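Workshop notebook — hand-held gripper kit from Fundivton, on trial at Sadham
July, second entry

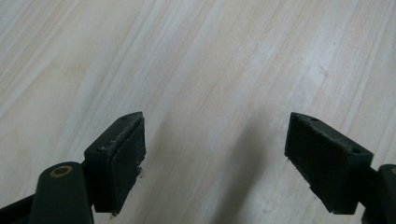
Page last changed: July, 16:40

Kit is still on loan from Fundivton. Quoted price is 550 per unit, with spare pads at 80 a set. Plarkholm want our yes or no before they order for their own benches.

Pads first. The left one has frayed fibers sticking out along its edge, lower than halfway. The right one has gray specks and scuffs on the face and along the top edge. Both still sit squarely on their blocks as far as I can tell by eye. Log stands at 743 closes on this set. I had hoped to get further before seeing loose fibers, so I'm marking pad life as "open" on the review sheet.

Fingers are fine. Dust on top of the left block between the mounting holes, wiped off after. Brass-colored ring at the left pivot looks OK. Haven't had the arm apart and don't plan to while it's on loan.

Trigger feel is good — lighter than the Tatlı unit, and my hand doesn't tire as fast. The manual is thin. It gives no torque for the pad screws, so I wrote to ask.

To do:
- trim fibers, run the small parts again
- swap in spare pads, start a new count
- try 3 operators with different hand sizes
- ask if pads are sold singly

Leaning yes if the pad price comes down.

Recent entries
Gripper kit: unboxing and first closes
Tatlı unit, returned
Bench 3 lighting
Spare parts list, Sadham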